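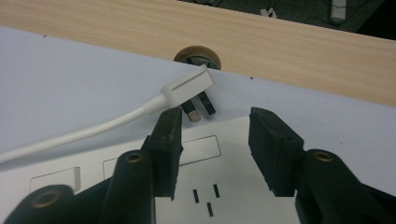 Fig. 1. White plug on a thin white cable in front of a round grommet, with the socket panel in the foreground.

Dremlow Desk Power Records

README for the March release

Maintainer: Paavo Juntunen

Summary

Dremlow is a table of plugs, socket panels and cable grommets found on office desks. It was compiled at two sites, Dankwa and Clellurau, to support furniture replacement and rewiring work. Each row describes one plug and the desk fittings nearest to it. The release has 237 rows and 15 columns, covering 36 desks. Most desks have several rows.

Contents

plugs.csv: the main table, one row per plug
desks.csv: one row per desk, with site, room code and work surface finish
codes.txt: allowed values for all coded columns
changes.txt: corrections since the previous release

Files are UTF-8, comma separated, with a header row. Decimal separator is a period. Lengths are whole millimeters.

Main columns

plug_id: integer, unique across both sites
desk_id: matches desks.csv
site: D for Dankwa, C for Clellurau
body_color: color of the plug body
body_shape: rectangular, round, wedge, other
face_groove: y if a molded groove is present on the broad face, otherwise n
prong_count: number of prongs, earth prong included
prong_form: flat, round, mixed
prong_finish: free text, for example "dark with bright tip"
relief: y if the cable widens into a collar before the plug body
cable_length: from plug body to device or inline box
grommet: round, rectangular, slot, none
grommet_position: open surface, seam, rear edge
slots: number of slots in the nearest outlet
remarks: free text

Recording rules

Plugs were unplugged and laid on the work surface before their columns were filled in. Columns describing the body were completed first, then the prongs, then the cable. Cable length was measured with a tape laid along the cable, without pulling it tight. The longest value in the table is 3000. Cables fixed inside a conduit have an empty cable_length, which should not be read as zero.

A grommet is coded "seam" when it sits where two pieces of the desk meet, such as a pale surface and a wood-grain board. Fig. 1 would be coded this way. If the grommet is fully surrounded by one material, the code is "open surface", even when it is close to the edge.

The slots column counts only the openings of one outlet. Recesses for switches, keys or blank covers on the same panel are not slots. When a panel carries raised or molded outlines and their purpose could not be established, the outlines are noted in remarks and left out of every count.

The column prong_form is filled from the exposed part of the prong. Many prongs have a dark section near the body and bare metal toward the end. These are recorded as a single prong with one form, and the difference goes in prong_finish.

Fit between plug and outlet

The table does not state whether a plug fits the outlet next to it. Plug and outlet columns were filled in separately and share a row only by distance. A two-prong plug listed beside a three-slot outlet is common and is not an error. Do not derive compatibility, voltage or current rating from this table. Rating labels were transcribed in an earlier version and dropped after too many were found unreadable.

Checks

The table was run through the Clastness script before release. It tests for:

- duplicate plug_id values
- desk_id values missing from desks.csv
- codes not listed in codes.txt
- negative or non-integer lengths
- grommet_position filled in where grommet is "none"

No rows fail in this release. Free text columns are not checked and contain inconsistent spelling, mostly in prong_finish ("brass", "brassy", "brass color").

Known problems

Body color was judged by eye under room lighting. White, off-white and pale gray overlap and are best merged for any kind of grouping.

Grommet rims and grommet centers often differ in color. There is no column for either. Some Clellurau rows mention the rim in remarks, while the Dankwa rows do not.

Desks against a wall were recorded from the front only. Outlets mounted behind or under them are missing.

Updating a row

Send the plug_id, the column name and the new value to the maintainer. Rows are corrected in place and listed in changes.txt. Removed plugs keep their plug_id and the word "removed" is added to remarks. Numbers are not reused.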